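Jan 27, 2020
Bench notes: Dell towers from the Previlura lot, strip and sort

Continuing from the last entry. The lot came in on two pallets and Florêncio has the receiving sheet. Ticket for the whole job is 2106. Put that on every bag and every label, including the screws. The Gusmont batch got mixed up with another one in June over exactly this and it took most of a week to separate the memory again.

Scope is unchanged. Anything that powers up gets tested and set aside for rebuild. Anything that does not gets stripped down to case, board and supply, and the parts go to the shelf after individual test. Drives are handled separately and are not covered in these notes.

Unit 12

Came in with drive already removed. No power light, no fan movement. Supply tested good on the paperclip check and again on the tester with a load, all rails inside tolerance. Reseated the main connector and the CPU power connector, no change. New coin cell, no change. Board draws standby current, so something is alive, but the power button does nothing. Shorted the button pins directly at the header with the same result, so the front panel cable is cleared.

Called it a board fault and did not chase it further. Stripped for parts.

Order used for the strip, which went better than the one on the old sheet:

Side panel off, case flat on the bench with the open side up.
Discharge: cord out, hold the power button for ten seconds.
Expansion cards.
Shroud and heatsink as one assembly. Loosen the screws in a cross pattern, a couple of turns each, then twist slightly before lifting.
CPU out, straight into the clamshell, then clean.
Memory.
Drive cabling.
Board and supply last.

The old sheet has the memory out first. On these cases the cooling assembly crowds the memory latches and it is easy to scrape a knuckle or bend a latch. Taking the cooler out first gives full access. Clementina agrees and has marked up her copy.

Heatsink compound

Dried hard on every unit opened so far. Straight lifting is a bad idea in this condition. Warming the machine up first would help but the dead ones cannot be run. Twist and wait, twist and wait. On unit 14 the compound let go with a crack that sounded worse than it was; contacts inspected under the lamp, no damage.

Cleaning is alcohol and lint-free wipes, two passes. First pass takes the bulk off, second is until the wipe comes away clean. Do not scrape with the metal spudger. The plastic one is in the top drawer, left side.

Socket handling

Cover goes back on the socket as soon as the CPU is bagged, if the board is to be kept. We are short of covers. Florêncio asked Gouveia for a bag of them and they quoted a minimum order larger than we will use in a year. For now, take covers from boards that have already failed and keep them in the small tin. Boards going to scrap do not need one.

Bent contacts found on one board before any of our work on it. Noted on its label. Not worth straightening given what the board would sell for.

Memory

All modules go to the test machine one at a time, full pass, overnight if the queue allows. A quick pass is not enough - one of the modules from the earlier batch got through the quick test twice and failed on the long one. Mark the bag with size, speed, date and pass or fail. Failed modules go in the red box and not back on the shelf with a note stuck to them, please.

Tested so far from this lot: 21 modules. Failures are all from the same maker and the same date code, so I have put the remaining ones with that code at the front of the queue.

Mixed sizes are common. Someone upgraded part of the lot and left the original module in beside the new one. It makes no difference to us but explains why the sheet does not match what is in the slots. Trust the slot, correct the sheet.

Screws

Board screws and drive screws are different threads and they do look alike when tipped out together. Compartment tray while working, bag at the end. The Binell driver set has lost its magnetic bit again. If you have it, return it. The replacement bit is a fraction too loose in the handle and will round out a head if pushed.

Power supplies

Test with load, not only the tester lights. Listen for bearing noise with an ear close to the grille. Two were noisy and were set aside; the fans can be changed but the labor is more than the part is worth unless we run low. Wipe the specification label so it can be read and leave it in place. A supply without a readable label is scrap as far as the shelf is concerned.

Dust

Heavier than in the Gusmont units. Blow out at the back door before the case comes to the bench. Hold the fan blades still while doing it. The bench filter was changed this morning and is already gray.

Open items

Second clamshell tray for CPUs, large size. Clementina to order.
Labels, nearly out.
Revise the strip sheet with the new order. Me.
Ask Previlura whether the missing side panels are still at their site.
Decide on the noisy supplies.

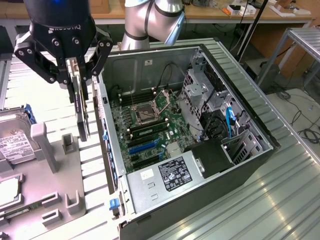
Drive cabling is the step still losing time. On this case the SATA runs go through the drive cage, and if the cage is moved with them in place the plugs take the strain. Unplug at the board end first, then draw each cable back through the cage and coil it. The blue one and the black one are both worth keeping, in the same bag. Cards get handled by the edges at all times. Before the board is unscrewed, go over it once more for what is still seated: with the socket already open and the cooler gone it is easy to think everything is off, and there is still a green memory module in its slot just below the socket. Check the memory slots, then the expansion slots, then undo the board. Supply stays in the case until the board is clear, then comes out with its label facing up so the rating can be copied to the sheet before it goes to load test. Continue with the next unit tomorrow in the same order and write down the times for each step.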